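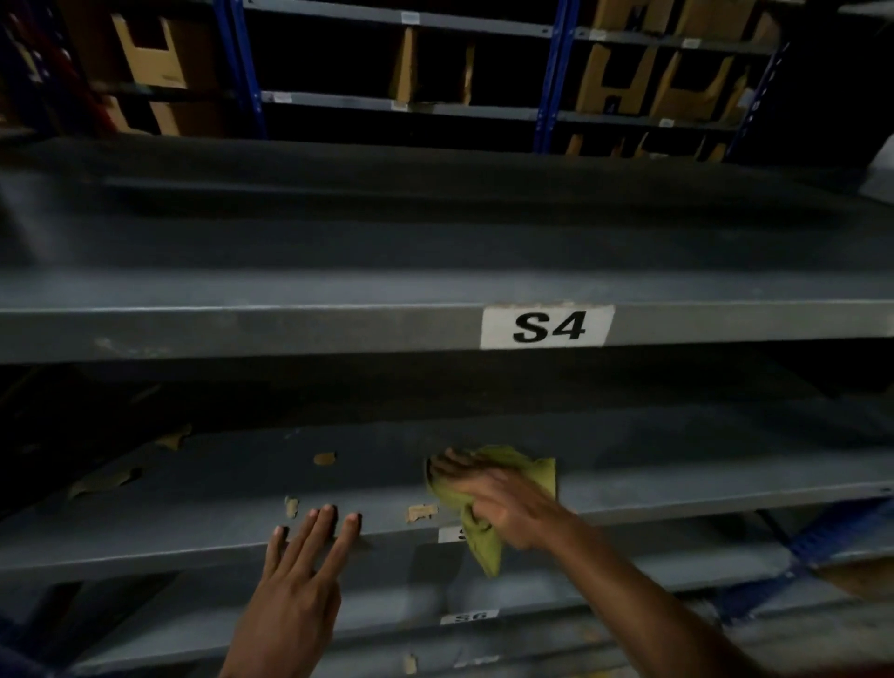
Remdale Distribution Center: Care of the Greko Shelf-Picking Cell

The Greko cell at Remdale picks small cartons from fixed steel racking and passes them to the packing line. It serves 192 shelf positions and is stopped twice a year for planned maintenance. The most recent stop took place in September under the direction of Filipa Vilela, Maintenance Supervisor, and covered the racking, the gripper, and the position check.

This gallery records the shelf work, which is carried out by hand before any calibration begins. Dust and old paper on a shelf can change how a carton sits and how the suction gripper meets it. The notes are kept with the pictures for the information of staff at the Remdale and Peixoto sites.

Shelf labels

Each shelf lip carries a white label with the letter S and a number, such as S4 or S6. The cell reads the label before it reaches into a position. Labels with scuffed edges may stay in place as long as the characters can be read. Scraps of tan paper left on the steel are loosened and taken off, and the front edge is wiped together with the shelf surface.

Wiping the shelves

Stock is removed from a shelf before it is cleaned. A yellow-green cloth is folded and pressed flat against the grey steel under one hand, with the other hand resting open on the same shelf. Work proceeds from the back of the shelf toward the front lip. Scratched or worn paint — as on the lip of the bare shelf directly above the one being wiped — is entered in the rack log and is not repainted during the stop.

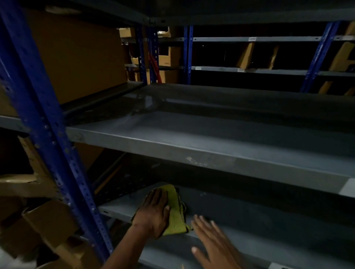

Uprights and beams

The racking is boltless, and a beam can be shifted by a hard knock from a pallet truck. Ashton Halliday checks that every beam is fully seated in the slots of the blue uprights. Any beam found out of level by more than 2 mm is reset and its shelf is taught to the cell again.

Gripper and position check

Duarte Simões replaces the suction cups and the inline filter, then runs the arm at reduced speed to 16 reference positions. Full speed is restored only after all reference positions have passed — a single failure requires the run to be repeated from the start.

Records

Signed check sheets are filed under Drimano work order 565. Questions about the procedure should be addressed to Beatriz Bragança, Site Engineering.

Page updated December 6, 2024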